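3. Student Course Project and Field Recordings

3.1 Setting

The recordings were made by the students of the elective course on outdoor mobile robots. The course had 13 students in this year, and they were divided into small teams. Every team prepared its own navigation program, but all teams shared one robot, which we call Tandach. The task was simple to say: the robot should follow a paved path by itself, using only its onboard camera and the wheel odometry. Satellite positioning was not allowed in the project, as the course wants to teach the students to work with the image first.

The software of all teams was built on Piltard, the small teaching framework of our department. It gives the students a camera driver, a speed controller and an emergency stop. The part that finds the path in the image was left open, and it was the main part of the grade.

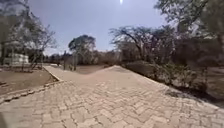

Hesska Test Path, October 19, 2025

The path is wide and paved with pale bricks in a herringbone pattern. On the left it has a low brick curb with bare reddish soil behind it, and on the right there is a row of dusty bushes. For a method based on color this is a difficult place. The bricks and the dry ground are both bright under strong sun, and the border between them can become very weak at larger distance. Two teams had trained their classifier on images of dark asphalt in July, and they had to collect new training images before the field work.

The low hump across the path caused more discussion in the teams than we expected. When the robot comes near to it, the paving behind the crest is not visible, so the far part of the path is missing from the image. A program that always looks for a vanishing point can then choose a wrong direction. We asked the students to write in their reports what their program does in this case. The most common answer was to keep the last good heading for 30 frames and to reduce the speed during this time.

3.2 Shadows on the Paving

The second difficulty is the shadow of branches. Thin shadows make strong edges, often stronger than the real edges of the path. The line detector which is included in Piltard takes many of them as candidates for the border. The students tried different ways to remove them. One team used only lines that agree between several images. Another team, following the method of Bùi from the course reader, compared the color on both sides of each line and rejected it when the two sides differ only in brightness.

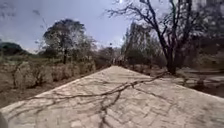

Figure 1. Paved path with shadows of a bare tree. The right path border continues behind the shadow area.

For the evaluation, each team marked the left and right border by hand in 30 images. The images had to include open paving as well as paving with shadows. We did not give a fixed rule for worn or dusty borders, and the marks of different teams are therefore not fully comparable. In the next course we will give one common set, marked by the teachers.

Each team had eight minutes of driving time for its final run. A run was stopped by the supervisor when the robot came too close to the curb or to the soil on the other side, and the team could then start again from the same position. The stops were written in the log together with the image number, so that the students could later look for the reason in their own recordings. The results of the runs are given in Section 4.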